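Pliltia is a table of driver-monitoring alerts and the trip segments around them, put together for work on drowsiness and distraction warnings in passenger cars. Release 3. Maintained by Malou Skov; labeling protocol by Siu-fong Choi.

## Contents

| File | Rows | Description |
|---|---|---|
| `trips.csv` | 1,331 | One row per trip |
| `alerts.csv` | varies by release | One row per alert raised by the in-car unit |
| `drivers.csv` | 118 | One row per consenting driver |
| `review.csv` | 441 | Trips with at least one alert checked by two reviewers |
| `CHANGES.md` | n/a | Release notes |

There is no cabin video in the release. Reviewers worked from video, but it stays on the project server and is deleted once a trip's review is closed.

## Source

Trips were recorded on public roads in and near Dutby, in cars the drivers already used for commuting. Each car was fitted with a Tse unit (firmware 2.x) mounted on the steering column cover. The unit estimates eyelid closure and head direction, reads speed and steering angle from the car's diagnostic port, and raises an alert when its internal score crosses a threshold. The threshold was the same for all drivers and was not changed during collection.

Trips shorter than five minutes were dropped before release. So were trips where the unit lost the diagnostic port for more than a tenth of the drive.

Collection ran from September to March, so darkness and wet roads are overrepresented. Anyone fitting a model on time of day should keep this in mind: most of the evening commutes were driven after sunset.
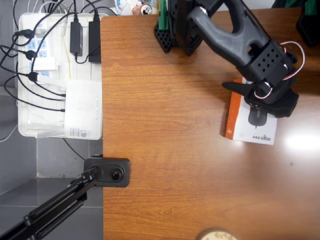 Drivers were asked to drive as they normally would. They could mute the audible alert from the dashboard, and muting is logged per trip in `muted`. Alerts are still recorded on muted trips, but the driver did not hear them, so these trips should not be pooled with the others in any study of driver response.

## Fields

### trips.csv

- `trip_id`: string, unique.
- `driver_id`: joins to `drivers.csv`.
- `start_hour`: local hour, 0 to 23. Minutes are removed.
- `duration_s`: seconds between ignition on and ignition off.
- `road_mix`: share of distance on divided highway, 0 to 1.
- `muted`: 0 or 1. A trip counts as muted if the alert was off for any part of it.
- `wiper_on`: share of trip time with wipers running. Used as a stand-in for rain. Missing for cars that do not report it.

### alerts.csv

- `alert_id`, `trip_id`
- `offset_s`: seconds from the start of the trip.
- `kind`: `eyes_closed`, `gaze_off_road`, or `combined`.
- `score`: raw unit score. Not a probability, and not comparable with scores from firmware 1.x.
- `speed_kmh`: mean over the two seconds before the alert.
- `steer_sd`: standard deviation of steering angle over the ten seconds before the alert, in degrees.
- `turn_signal`: `left`, `right`, `none`, or empty if not reported.

### drivers.csv

- `driver_id`
- `age_band`: ten-year bands.
- `glasses`: `never`, `sometimes`, `always`. Self-reported at signup.
- `years_licensed`: capped at 40.

### review.csv

- `trip_id`
- `label_a`, `label_b`: `true_alert`, `false_alert`, `cannot_tell`.
- `label_final`: set after discussion when the two differ.

## Labeling

Two reviewers labeled each trip independently without seeing the unit's score. A `true_alert` means the driver's eyes were closed or off the road for two seconds or longer in the window before the alert. Mirror checks, shoulder checks, and glances at the instrument cluster are not counted as off the road, whatever their length.

The reviewers differed on 172 trips before discussion. Most of the differences involved sunglasses or low sun. The original labels are kept so that agreement can be recomputed.

The label applies to the first alert in the trip only. Later alerts in the same trip are unlabeled.

## Splits

`splits/` holds three lists of driver IDs: train, dev, and test. No driver appears in more than one. Please do not split by trip. Blink rate and head posture vary far more between drivers than within one driver, and trip-level splits give results that do not hold up on new people.

## Known problems

- `steer_sd` is too low in a small number of cars whose port reports steering angle in whole degrees. These are flagged `coarse_steer` in `drivers.csv` from release 3 on.
- Right turns at low speed trigger `gaze_off_road` more often than left turns. We believe this comes from the mounting position, but have not tested it.
- `wiper_on` was inverted for one car model in release 1. Fixed in release 2.
- Drivers over 70 are few. Do not report separate results for that band.

## Baseline

`baseline/teton.py` fits Teton, a logistic model on `score`, `speed_kmh`, and `steer_sd`, with `label_final` as the target and `cannot_tell` rows removed.

```
pip install -r requirements.txt
python baseline/teton.py --data ./ --split dev
```

It runs in under a minute on a laptop and writes `dev_report.txt`. Use `--split test` once, for the final number.

## Use

Research use only. The data must not be used to rate individual drivers, set insurance premiums, or try to identify anyone. Alert counts are not a measure of crash risk; no crashes were recorded and none should be inferred.

Withdrawal requests are applied at the next release. If you hold an older copy, replace it when a new one comes out.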